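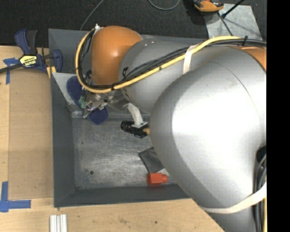 Opened by: Bivar cell operator | Queue: Zurkell grasping | Status: Monitoring | Priority: 3

Summary: Grasp-success predictor scores too high when the target is next to a bin wall.

Thursday 09:40. Nightly eval on the Trevard checkpoint: 682 attempts logged. Predicted and measured success agree for open-floor grasps. For objects against a wall they do not. The red-orange bottle by the lower wall is a typical layout.

10:15. Checked for bin shift first. Bin edge still clamped, blue tape corners on the tabletop unchanged. Ruled out.

11:05. Re-ran hand-eye calibration. No change in the score gap.

13:20. Found it. The Nolte labeling script drops attempts aborted on wall contact, so the predictor never trains on them as failures. 1,270 aborts missing from the training split.

14:00. Relabeled aborts as failures, retrained the last layer only, threshold left at 70. Queued 100 wall-side grasps with the same object set.

16:45. Batch done. Gap is smaller on the bottle, still present on the flat gray item. Suspect depth noise off the metal floor. Split to a separate ticket.

Leaving this open until the full retrain finishes. Do not use the old checkpoint for comparison plots.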